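Nememside Allotment and Garden Association
Minutes of the ordinary members' meeting, June
Place: the meeting room beside the tool store
Start: 7:05 p.m.

Present: the chair, the secretary, the person responsible for water, the person responsible for tools, and members from both the upper and the lower gardens. The representative of the Tawfik plots sent apologies and a written note, which was read under item 3.

The minutes are written by the secretary. If a member finds that their words are not given correctly, please tell the secretary before the next meeting.

1. Opening and agenda

The chair opened the meeting and read the agenda. One member asked to add a point on the noise of the pump in the early morning. It was agreed to take this together with item 3. A second member asked to add a point on dogs. The chair proposed to move this to the next meeting, as it was discussed twice already in spring and the rule did not change. The member accepted, but wished it to be written that he is not satisfied.

2. Minutes of the last meeting

The minutes of the May meeting were accepted with two corrections. In item 4, "the lower gate" must be "the side gate". In item 6, it was written that the bean poles are free for all members. They are free for members who helped with the cutting; other members may take what is left after the end of the month.

3. Water

The person responsible for water reported. The old main pipe was laid in 1926 and the part between the road and the first tap is still the original one. In April a leak was found near the second tap and it was closed with a clamp. The clamp holds until now. The water company was asked if it will pay for a part of the new pipe, and the answer is that everything behind the meter belongs to the association.

An offer was received from the firm Lomel for a new pipe from the meter to the first tap. The digging is not included. Some members offered to dig. Other members remembered the digging of the drain, which took the whole autumn, and preferred to pay. After a long discussion it was decided to ask Lomel for a second offer with the digging included, and to ask one more firm.

The note from the Tawfik plots was read. They write that on warm evenings, when the lower gardens are watering, there is almost no pressure at their tap. They ask for a watering plan. The meeting discussed a plan with even and odd plot numbers. Several members said that they work late and cannot choose the evening. It was agreed to try the following until the end of August: the lower gardens water before 7 p.m., the upper gardens and the Tawfik plots after 7 p.m., and watering with a can is allowed at any time. The secretary will put the plan on the notice board.

Concerning the noise: the pump will be switched on at 7 a.m. and no longer at 6 a.m. There was one vote against, from a member who waters before going to work. It was suggested to him to fill his barrel in the evening.

4. Compost and green waste

The three large bins behind the tool store are full. The left bin is ready and can be taken. The middle bin must rest. The right bin is for new material. In the last weeks, new material was thrown in all three, also in the one which was ready, and it had to be sorted by hand.

It was repeated what does not go into the bins: cooked food, bread, diseased tomato plants, bindweed roots, and plant pots. A member asked about cardboard. Plain brown cardboard is allowed if it is torn in small pieces and the tape is removed. A member asked about rhubarb leaves. There were different opinions. One member has composted them all her life without any problem. The meeting agreed that they are allowed.

The ready compost will be given out from the next work morning, two wheelbarrows for each plot at first. If something remains after two weeks, everybody may take more.

5. The Flivura beans

As reported in May, the association received a bag with 300 seeds of the climbing bean Flivura from the seed exchange. They were divided among 17 plots. The members who have them told how they are growing.

In the upper gardens the seeds came up well, but slugs ate many of the young plants in the wet week. Those who started the seeds in pots had better results than those who sowed directly. In the lower gardens the soil was cold for a long time and the plants are small and a little yellow. One member thinks it is from too much water, another thinks it is from the soil, which had potatoes last year. It was not possible to settle this at the meeting.

All growers are asked to leave the pods of at least two plants to dry completely for seed. Please choose the strongest plants and not the ones which were forgotten. The pods should be marked with a ribbon so that neighbors do not pick them by kindness. Flivura should stand at some distance from other climbing beans, and growers with runner beans next to them should speak with each other.

The secretary keeps a notebook in which each grower can write the day of sowing, the first flower and the first pod. So far there are very few entries.

6. Tools

The person responsible for tools reported that two spades and the long rake did not come back after the spring work. Members are asked to look in their sheds. No questions will be asked.

The wheelbarrow with the green tray has a new wheel. The one with the flat tire should not be used until it is repaired. The hedge shears were sharpened, and they are now very sharp, so please put the cover back on.

The book for borrowing tools is still in use. It is necessary to write the plot number and not only the first name, as there are several members with the same first name. A member proposed to lock the tool store during the day. This was voted on and refused. The store will be locked in the evening as before, by the last person who leaves.

7. Money

The secretary reported that the account stands at 717 after payment of the insurance and the wheel. Two plots have not yet paid the yearly fee, and they will get a second letter. The new pipe cannot be paid from this amount. Three ways were discussed: a higher fee next year, a single payment from each plot, or a loan from the members without interest. The majority was for waiting with the decision until both offers are received. A member who recently took over a plot asked that the single payment should be smaller for the half plots. The meeting found this fair, and it will be considered.

8. Paths and hedges

The hedge along the road must be cut after the birds have finished nesting. A nest was seen near the side gate. This part will be left alone until September.

Each member keeps the path in front of their own plot clean up to the middle. The path between the upper and lower gardens belongs to nobody in particular and it is in bad condition. It was agreed to put wood chips on it at the next work morning. The chips can be fetched free of charge if a member with a trailer is available. Two members have a trailer and will agree between them.

9. Summer table

The common meal will be in August, outdoors if the weather is good. Everyone brings one dish and their own plate. Last year there were many cakes and only one salad, so a list will hang on the notice board. The neighbors from the street are invited too. It was asked if there should be music. It was agreed to have music until 9 p.m. and not loud.

10. Other points

The notice board has a broken hinge and will be repaired together with the wheelbarrow.

A member asked if chickens are allowed. The rules say nothing about chickens. The chair will read the lease and report.

A member thanked those who watered her plot while she was in the hospital. The strawberries survived.

The next meeting is in September at the same hour. The watering plan and the two offers for the pipe will be the first points on the agenda.

The meeting was closed at 9:20 p.m.

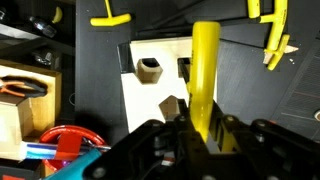 Comment received after the minutes were put online:

Thank you for the minutes, but in item 3 I think one thing is missing. We also said that the plots with small children may water before 7 p.m. even when they are in the upper gardens. I remember that there was agreement on it and the chair said yes. Please add it before the plan goes on the notice board, otherwise we will have the same discussion at the tap every evening. And one of the missing spades was in my shed, I have put it back.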